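How to Clean a Small Tabletop Whiteboard (and Keep It Clean)

By Araba Appiah

I love a little whiteboard. I keep one on the kitchen table for shopping, phone messages and the odd drawing of a cat, and it gets more use than anything else in the house. The trouble is that small boards get scribbled on constantly and wiped badly, usually with a sleeve, and after a few months they go grey and streaky. The good news is that almost all of it comes off! 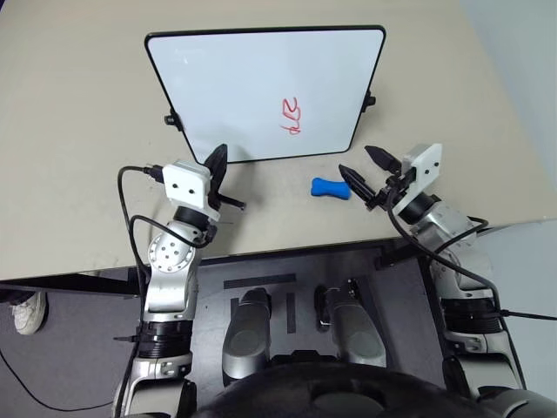

What you'll need

A dry cloth or a proper felt eraser
Two soft microfibre cloths, one for damp and one for dry
A small bowl of warm water with a drop of washing-up liquid
A dry-wipe marker, any dark colour
A little rubbing alcohol, for stubborn marks only
An old towel to lay the board on

Something rubbery to wipe with is handy too. I've used a clean pencil rubber on tiny dots and it works a treat, so have a rummage in the drawer before you buy anything.

Step 1: Dry wipe first

Start with the dry cloth and go from top to bottom in straight, overlapping strokes. It's so tempting to scrub in circles, but all that does is push the loose ink about and give you a pink cloud where the red writing used to be (red is the worst for this, in my experience, with green close behind). Shake the cloth out of the window or turn it to a clean side as you go.

If the writing is fresh, you may well be finished already. Hooray! Have a look at the board sideways on, with the light behind it, and check for ghosts. Those are the faint leftovers of old words, and mine once showed a dentist's appointment from the previous October.

Step 2: Lay it flat

A board that stands up on brackets or little feet will rock when you press on it, so lay it face up on the folded towel before doing anything wet. If yours has side knobs, give them a quick turn to check they're snug while you're down there. Don't force them, finger tight is plenty.

Step 3: The damp wipe

Dip one cloth in the soapy water and wring it out hard. You want it barely damp. Wipe the whole surface, again in straight lines, then do a second pass with plain water to lift off the soap. Leftover soap makes the next lot of ink bead up and skip, and then you'll blame the pen.

Keep water away from the edges. On cheaper boards there's a card backing, and once that swells the writing surface bubbles up and stays bubbled. I lost a perfectly nice one that way.

Dry it straight away with the other cloth.

Step 4: Ghosts and old marks

My favourite part! Take your dry-wipe marker and scribble right over the old mark, covering it completely. Wait a few seconds, then wipe while the ink is still wet. The fresh ink loosens the old stuff and they come away together. I have rescued boards from the charity shop in Zondcombe with this trick alone, and it still feels like magic.

If there's a shadow left after 4 goes, move on to the rubbing alcohol. Put a dab on the cloth, never on the board, and try a corner first. Open a window, keep it away from the hob, and rinse with a damp cloth afterwards. This is also how to shift permanent marker, if somebody picked up the wrong pen.

Step 5: Corners and edging

Wrap the cloth round your fingertip and run it along the inside of the edging, where the ink dust collects. For rounded corners, a cotton bud gets right in. A black edge hides a surprising amount of muck, so do it even if it looks fine.

Step 6: Stand it up and leave it

Prop the board back up with a slight backwards lean, so it doesn't tip when you write, and give it up to 36 minutes before using it (I'm impatient and usually manage half that).

Keeping it nice

Wipe it every evening, even if there's only a squiggle on it. Ink that sits for weeks is much harder to shift.

Store pens flat with the caps on.

Wash the cloths without fabric softener, as it leaves a film.

Skip scouring pads and gritty cream cleaners altogether. Once the shine is scratched, the ink settles into the scratches and you'll be chasing it for ever.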